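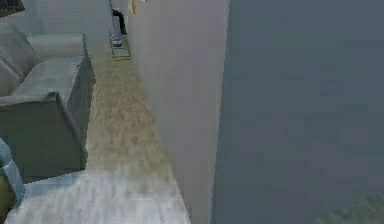
Vamton is a small upholstery workshop in Rostville. Dede Korletey has opened it with one sewing machine and a borrowed van. Today we are six persons and we give new covers to almost 750 seats in a year, mostly for homes and waiting rooms.

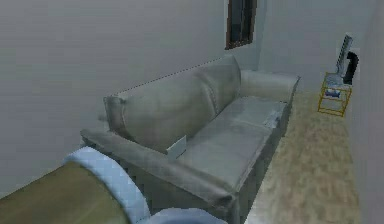 Melati Wijaya cuts the fabric - she keeps 382 samples on the shelf, and you may take five home. Pickup in Gikenwood is free. On Friday we close at noon.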